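Review: Brovach room simulator, as used for planning robot work at Lovside

Brovach is sold to companies that want to try out a service robot in a computer copy of their rooms before the machine rolls in. Lovside, where I look after the day shift, pays $900 a year for it. The sales pages promise that staff will "grow into supervising roles." I have read that sentence on a lot of boxes.

After more than 1,000 simulated runs I can say the program is stable and fairly easy to learn. You load a room, pick an arm, and let it try its chores. Most of my time goes into checking the room itself.

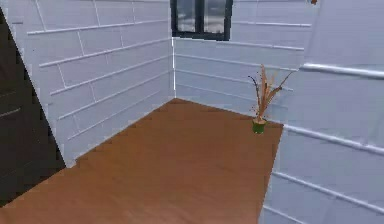
The plant corner in our test room, Brovach viewer.

Rooms come out clean and bare. Ours at work have coats, cables and a mop bucket that is never in the same place twice. You can add clutter by hand, but the library is thin and every item has to be placed, sized and saved. That job went to two people from the cleaning crew, who know the rooms best. Their old duties stayed on the schedule and their pay did not move.

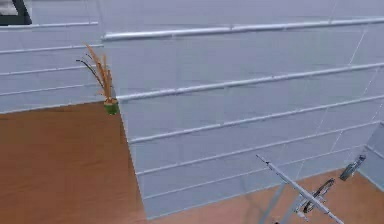

The camera views are a mixed bag. You can jump between angles quickly, and I liked that. Edges are soft, though, and when the arm is half out of view it takes a few tries to work out what it is near. The log lists every stop with a code, and the codes are in a separate manual. I printed mine.

Walls and floors are decent enough for planning. I wouldn't choose paint from them.

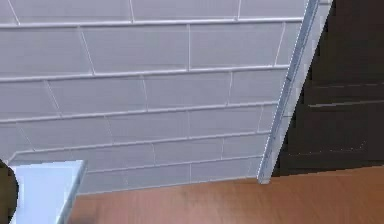
What it changes for staff

Less heavy lifting, says the brochure. So far the lifting is the same and there is more screen time. One run log had 2,719 lines, and somebody had to read it before the end of shift. The crew did catch a bad route past the furniture that our managers had already signed off on, so their knowledge counts for something here. I would like to see that written into a job title.

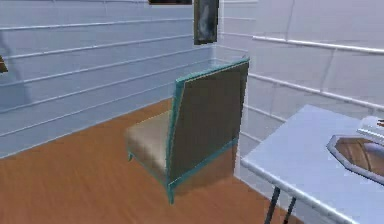

Support answers within a day and is polite. Asked whether a good result in the program means a good result in the building, they sent me a link to the sales page. Tefera, which we tried before, was uglier but let you export the logs to a plain spreadsheet. I miss that every week.

Buy it if you have a person with paid hours to run it. Otherwise wait for the next version. 5 out of 10.

Related reviews
Tefera planner, two months in
Kekard floor scrubber: quiet, slow, pricey
Shift scheduling apps compared
Anti-fatigue mats for standing desks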